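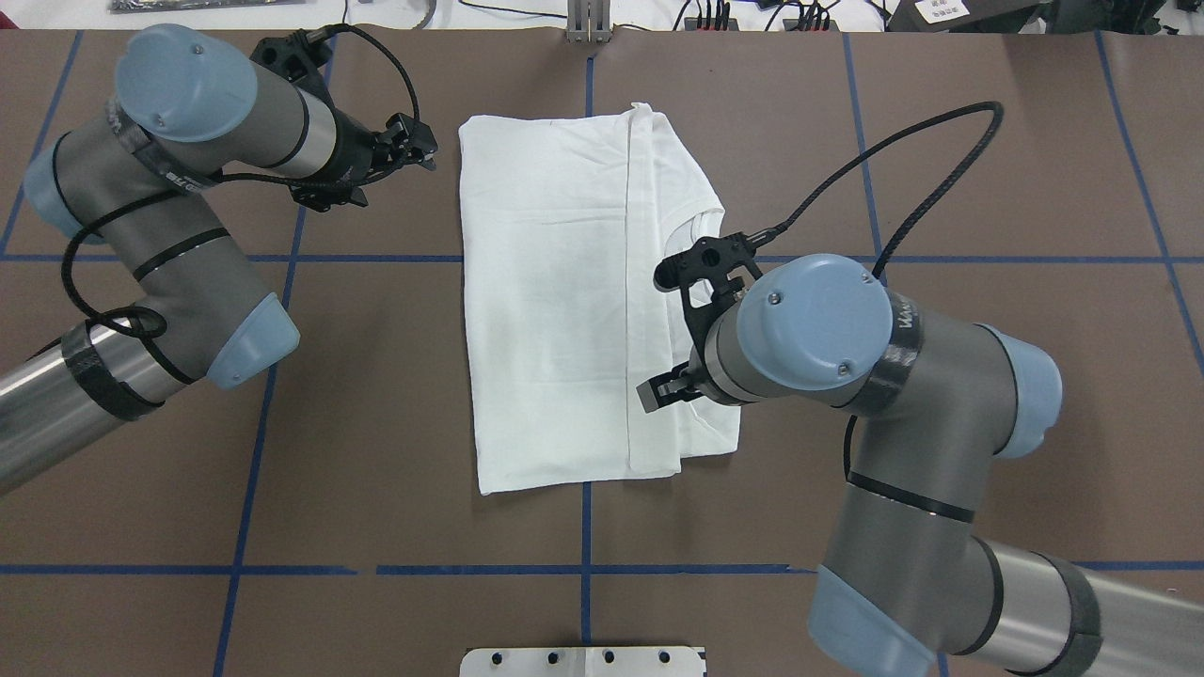

Photo: head camera, folding bench, Lomow cell

November, Sunday, 16:40

Right arm stopped again at the end of a shirt fold. Protective stop, wrist joint, torque over limit. Left arm held position as it should. Same stop as the two on the previous shift, same part of the cycle, when the right gripper is down over the collar side of the shirt. Log line 1097.

First thought was the fabric bunching under the fingers. Ran the fold path with no shirt and got the stop anyway, so the shirt is out of it.

Second thought was payload. The Brulow config has the gripper mass entered for the old fingers, 156 g light. Corrected it on both arms. Stops became less frequent but did not go away. Leave the new value in regardless.

Third, the cable. The braided lead on the right gripper goes up in a long curve towards the back of the table and drops down behind the arm. On the last move the wrist turns far enough to take up the slack, and the load shows on the joint torque trace 280 ms before the stop. Released the clip behind the arm, held the lead clear with a pole from outside the guard, ran at reduced speed: no stop in the whole batch. Clip back on, stop on the second cycle.

So: lead too short for the new path, or clip too low. The path was changed when we moved the fold line and the lead was never rechecked. Should have been on the change sheet. It is now.

Safety note. The stop did its job, but the reset was done from the pendant twice before anyone looked at the cable. No more resets on a wrist torque stop without walking round to the back of the table first. A strained lead can lose gripper signal with the fingers closed.

Also seen, not related: blue tape on the lower horizontal line has a gap left of centre. Camera alignment check passes, but re-tape before the next calibration.

To do:
Order 2000 mm lead from Huanca, both sides
Move right clip up one hole, repeat fold path at full speed
Copy payload fix to the Nornness cell
Cell stays at reduced speed until the lead is fitted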